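Recording Two-Handed Wiping Episodes with Hand-Held Grippers

Last updated Saturday, June 12, 2021

These are the steps used at the Rulville site to record toilet-cleaning examples for the Tinel policy. They assume the grippers are already paired and that you have write access to the Jakix server. For first-time setup, read the pairing page before this one.

1. Before recording

Calibrate both grippers at the start of each session. Open and close the fingers fully three times and check that the width reading returns to the same value. If it drifts by more than 2 mm, repeat the calibration.

Check the cube markers for dirt and scratches. A smudge on one black square is enough to make the tracker drop a face. Wipe with a dry cloth only, as alcohol lifts the print.

Route the cables so they hang below the forearm and stay clear of the fingers. Leave enough slack to reach the far side of the bowl.

2. Recording the rim pass

Hold the cloth in one gripper and keep the other close to the bowl. Press the cloth against the rim and move at a steady speed. The policy copies pauses, so a pause to think becomes a pause in the robot.

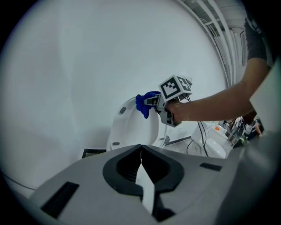 Keep each episode under 40 seconds. Longer ones tend to mix two tasks, and the segmenter does not split them well. If you drop the cloth, pick it up with the gripper and continue. Recovery motions are wanted in the set. If you touch the cloth with your bare hand, stop and discard the episode.

Change the starting pose every few episodes. Moushumi Kodikara found in February that one operator had begun nearly every run from the same side, and the trained policy failed whenever the base was parked on the other one.

3. Lid and seat

Raise the lid and seat before you press record, unless the task code is LID. Opening the lid is a separate task with its own label.

Look down at the bowl through the whole pass. The head view is used for coarse position, and glancing away leaves a gap that has to be masked later.
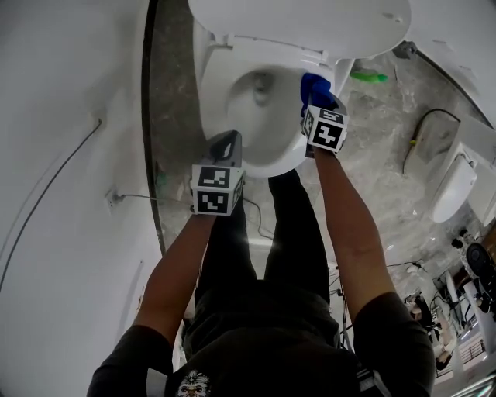

4. Checking and upload

Play back the first episode of each batch at half speed. Reject the batch if either cube is lost for more than 30 consecutive frames. Short losses are filled in by the Calimlim filter - do not correct them by hand.

Name files by operator, task code and run number, then upload. Bad episodes go in the reject folder with a one-line reason. Do not delete them.

The current target is 3,000 accepted episodes across all task codes. Questions about labels go to Pranab Weerakoon.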